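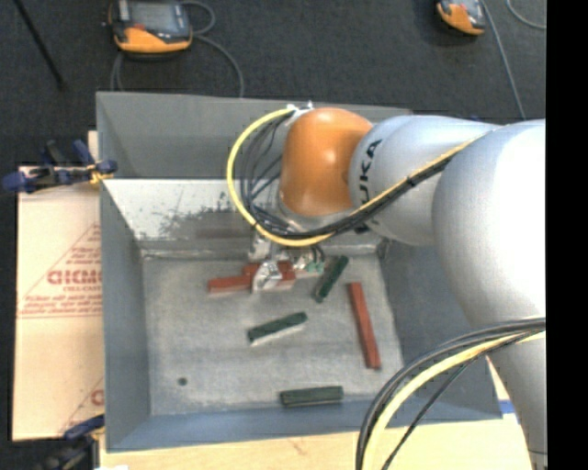 Friday, October 27, 2023

Appointments data, Cestel assembly. Carrying on from the last entry, same page in the shared folder.

Got the hearing records out of Drulix at last. The export timed out twice on the full set so did it session by session and stitched them. 1422 rows after stitching. Checked the joins by eye, first and last row of every session against the web version, all fine except session 4, which had lost its header and taken the first nominee as column names. Fixed by hand. If anyone re-exports, look at session 4.

What a row is, because I keep forgetting and then asking Magdolna: one row = one name sent to the assembly for one post. Same person put forward again after a lapse = new row. Same person for two posts = two rows. A withdrawn name stays in. Do not dedupe on surname!! I did this in the spring and it cost us a week.

Status codes as they come out of Drulix:
C confirmed
R rejected on a vote
W withdrawn
L lapsed at end of session
H held

H is the trouble. The assembly uses it for two different things. Either a member has put a formal objection in and the name can't go to the floor, or the paperwork from the executive is incomplete and the clerk has parked it. Politically those are opposites. In the first the assembly is doing the blocking, in the second the executive hasn't done its homework and then goes on the radio to complain of obstruction. We can't lump them and then write a sentence about "delay".

Tried splitting H using the notes field. Works where the clerk wrote anything. "Obj." is clear, "inc." is clear, "see letter" is neither. Left with 40 rows I can't place from the export alone. Made them H? for now and listed them in a separate tab, orange tab, far right.

Rang the records office at Skumberg. They hold the letters on paper up to the boundary change and scans after. They will pull the files for us but want a list by post title, not by our row number, and they want it in November when their other job is finished. Fine. List to be made. They close for lunch and the phone just rings, don't bother between twelve and half one.

Clock question, again. When does a vacancy start? Options we've gone round on:

- day the last holder left
- day the executive sent a name
- day the name was read into the record

The Ngubane coding sheet uses the second and calls it time to confirmation. OK for judging the assembly, no good for judging the executive, as a post can sit empty for ages with no name sent and score nothing. The worst one I found today was a harbour post that was empty 600 days before anybody was nominated, then confirmed in 2 days with no debate. Under Ngubane that looks like the system running beautifully. So we need both clocks side by side. Magdolna agrees, or at least she did on Tuesday's call, see her notes.

Departure dates are patchy though. The gazette gives them for resignations and deaths but for expired terms you often have to work it out from the appointment order, and some holders stayed on as "acting" in their own old job after the term ran out. Is that a vacancy? Legally yes. In practice somebody is at the desk signing things. My vote is to record it as filled (holdover) with its own code, and run it both ways. Have not coded this yet. Don't want to start until we've agreed the rule in writing, otherwise I'll do half one way and half teh other.

Acting officials generally: the export doesn't have them at all. They never went before the assembly so they have no row. Would need a second table from the gazette. Bigger job than it sounds. Parked.

Afternoon. Double coding with Magdolna Csonka. Took a batch each, coded seperately, no talking, then compared. Mostly the same. Where we differed:

She codes a name as W when the executive says it is "under review" and nothing further happens. I'd been leaving those as L. Read the standing orders again and she's right, a letter of review takes the name off the list that day. Changed mine.

I'd put committee votes with no quorum as H. She put them as no event. Still not settled. A committee that can't get enough members in the room is a kind of hold, and in two of the cases it was obviously on purpose, one party just walked down the corridor. But we can't read purpose off an attendance sheet and I don't want to code motive. Leaning her way, plus a flag column so we can find them later. Column is called noquor. Yes/no only please, no comments in it, put comments in comments.

Post level: she'd used three levels, I'd used four. The extra one is deputy heads of agencies. Keep four, can always collapse.

Things that looked odd while going through, not checked, don't quote:

Lapses bunch up at the end of the session before an election, much more than other sessions. Might just be the calendar being shorter. Need to work it per sitting day.

Names sent in batches seem to move together or stick together. If one has an objection the rest of the batch waits, though nothing in the standing orders says so. Ask the clerk if it's custom.

Boards that pay nothing go through on the nod. The water board doesn't pay and doesn't go through on the nod. Why? Somebody local will know.

Party column is by party at nomination. At least one member crossed over mid session so hers will look wrong against the seat totals. It isn't wrong, leave it.

File stuff. Working copy is the one ending _b. The one ending _final is older, will rename it when I'm back at the proper machine. Raw exports are read only now, after someone (me) sorted one column and not the others.

To do
- list of post titles for Skumberg, from the orange tab
- write up holdover rule, half a page, send to Magdolna before coding
- noquor flag, back through the first two sessions
- email the clerk: batches, and what "see letter" means
- sitting days per session, from the printed calendar not the website
- rerun both clocks on the harbour and water posts only, see if the chart is readable before doing the lot

Stopping there, battery going. Codebook changes are saved but not circulated yet.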